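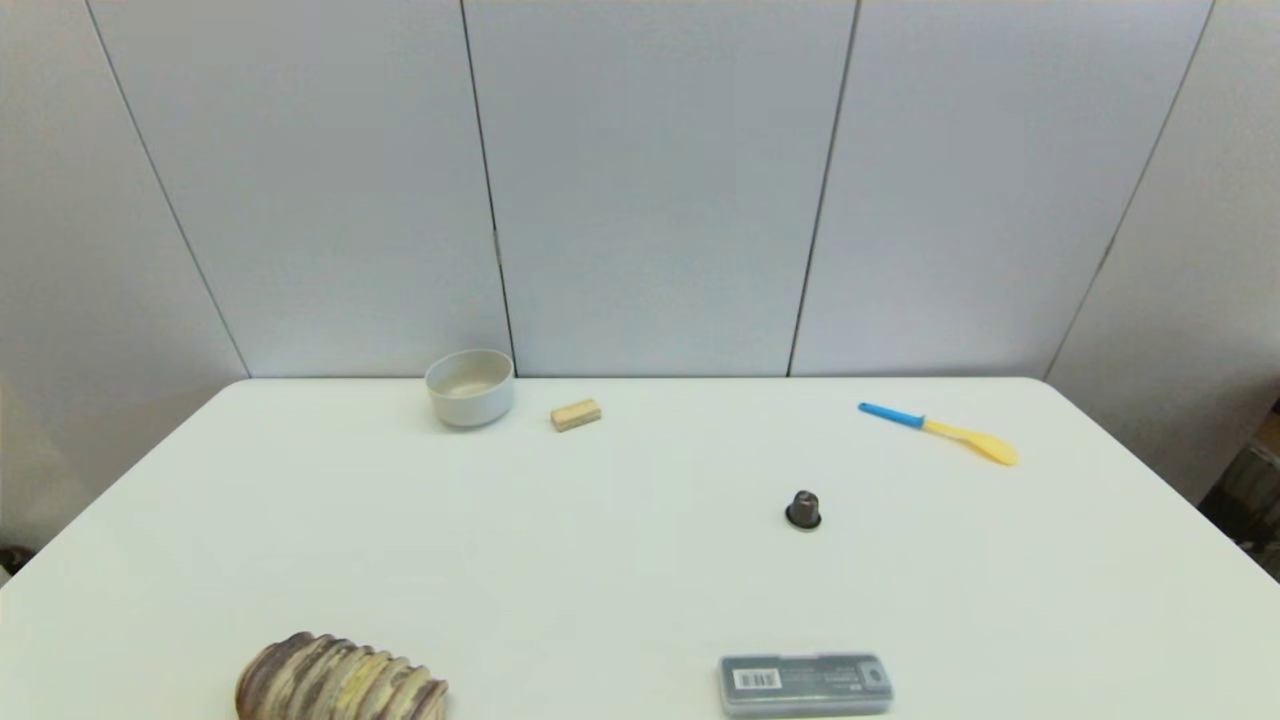 News from the Robotics Club

It has been a busy fall for the Tuesday crowd, and I've been promising Sorin Golob a write-up for weeks now, so pull up a chair! We started back in September with 14 students, a few of them brand new to the club, and everyone is still coming (even the ones who have swim practice right before, bless them).

This season's project is called Grillov, and the idea is simple enough to say: put some everyday things on a white table and teach the arm to pick them up one at a time. Getting there takes a good deal longer. The students take turns driving the arm by hand, and every try gets saved so the program can learn from it. We have 344 saved tries so far and would love to reach 1,000 before summer, which sounds like a lot until you see how fast the older kids have become.

Round things and flat things each have their fans, but the ridged one is the club favorite by a mile, and I have heard some pretty loud debates over the best place to grab it.

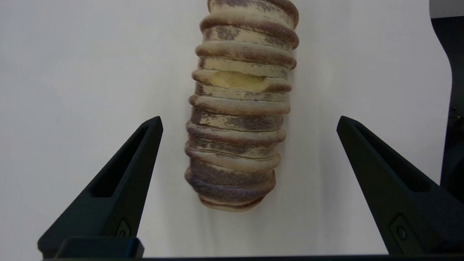 Between the fingers: the ridged piece, standing on end.

Families are welcome at our open evening on Wednesday, December 14, 2022, in the school library. Come hungry, bring a grandparent, and ask the students anything you like. If you have small household objects to spare, please drop them off with me or Sorin before then.

Viorica Obradović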